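What Happens at a Funeral?

A page for children ages 7 to 11, from the Devwood Family Library

Maybe someone in your family has died and there is going to be a funeral. Maybe a friend at school missed a day to go to one. Lots of children have questions about funerals, and grown-ups sometimes forget to explain them. You can read this page by yourself or with an adult.

First, what does "died" mean?

When a person dies, their body stops working. The heart stops beating and the lungs stop breathing. A body that has died can't feel pain, get cold, or be scared. It can't wake up again. Some people say "passed away" or "lost" when they mean died. If you hear a word like that and you aren't sure what it means, ask.

What is a funeral?

A funeral is a time when people come together after someone has died. They say goodbye to the person and remember their life. Funerals can be held in a church, a temple, a mosque, a funeral home, a back yard, or next to the grave. Some have 20 people and some have hundreds. A short one may be over in 20 minutes. Many last nearly 60 minutes, and some go on for a whole day or longer.

Before the funeral

There is a lot to do before a funeral, and the house can feel busy. The phone rings more than usual. Grown-ups choose the music and the readings, write a notice for the newspaper, and call relatives who live far away. They may visit a funeral director, a person whose job is to look after the body and help the family plan.

Neighbors often help with meals and groceries. You may eat dinner at a strange time, or eat the same casserole 4 nights in a row. Someone else might drive you to school. Things will settle down, but it can take a while.
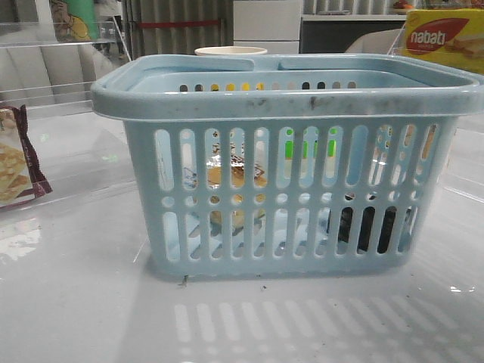
A blue shopping basket with slots in its sides.

If you want a job to do, say so. Children can pick a song, draw a picture to go with the person who died, choose photographs for the display, or hand out programs at the door. You don't have to do any of these.

What will I see?

You will probably see a casket. A casket is a long box with a lid, and the body of the person is inside it. Sometimes the lid is open for part of the time so that people can look at the person and say goodbye. The person will look very still. Their skin may be a different color than you remember, and it feels cool if you touch it. You can look or not look. If you aren't sure, ask an adult to go first and tell you what they saw.

At some funerals there is no casket. There may be an urn, a container with a lid that holds ashes. At others there is only a photograph on a table.

Burial and cremation

After the funeral, the body is usually either buried or cremated.

Burial means the casket is put into a deep hole in the ground, called a grave. People may drop a flower or a handful of dirt on top. Later the hole is filled in, and a stone with the person's name on it may be put there.

Cremation means the body is placed in a very hot chamber until only bits of bone are left, and these are turned into ashes. It doesn't hurt, for the same reason burial doesn't hurt: the body can't feel anything anymore. Families keep the ashes, bury them, or scatter them in a place the person liked.
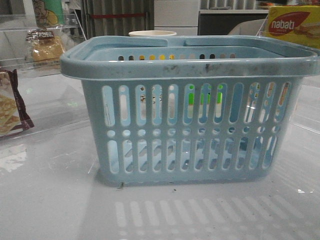

Both ways have been used for thousands of years. Which one a family picks may depend on their religion, on what the person asked for, or on what they can afford.

What do people wear?

In many American families people wear black or dark clothes. In some other traditions they wear white. Sometimes the family asks everyone to wear bright colors, or a team shirt. Ask what your family is doing. Comfortable shoes are a good idea if there is a cemetery visit, and so is a jacket.

Will people cry?

Some will. You may see a grown-up cry who you have never seen cry before. This can be a surprise. Crying is one way that sadness comes out, and the person will stop when they are ready.

Some people don't cry at all. Some even laugh, especially when they are telling stories about the person. You might feel sad, mad, bored, or hungry, or you might not feel much of anything. You might feel fine all day and then sad two weeks later at soccer practice. All of these are normal. 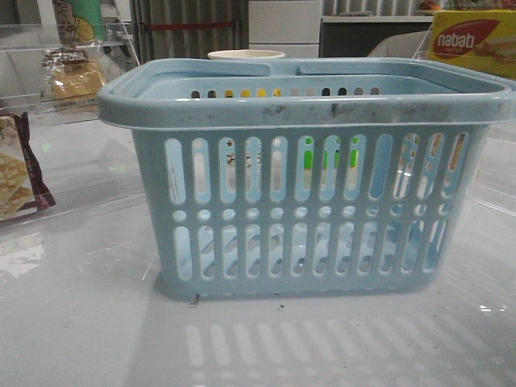
If you need a break during the funeral, you can go outside with an adult. It helps to decide before you go who that adult will be. Some children bring a small toy or a book for the long parts.

After the funeral

Often there is a meal. People stand around, eat sandwiches, and talk. Relatives you don't know may tell you that you have gotten tall. You can say thank you, or just nod. It's OK to play with your cousins.

Do I have to go?

Talk about this with your family. Many families let children choose once they know what will happen. If you stay home, you can say goodbye another way. You could write a letter, light a candle with an adult, plant something, or visit the grave later on.

Words to know

Casket - a box that holds a body for burial. Also called a coffin.
Eulogy - a talk about the life of the person who died. Say it "YOO-luh-jee."
Hearse - the long car that carries the casket.
Mourner - a person who is sad about a death and comes to the funeral.
Urn - a container for ashes.

Page last checked 08/05/2021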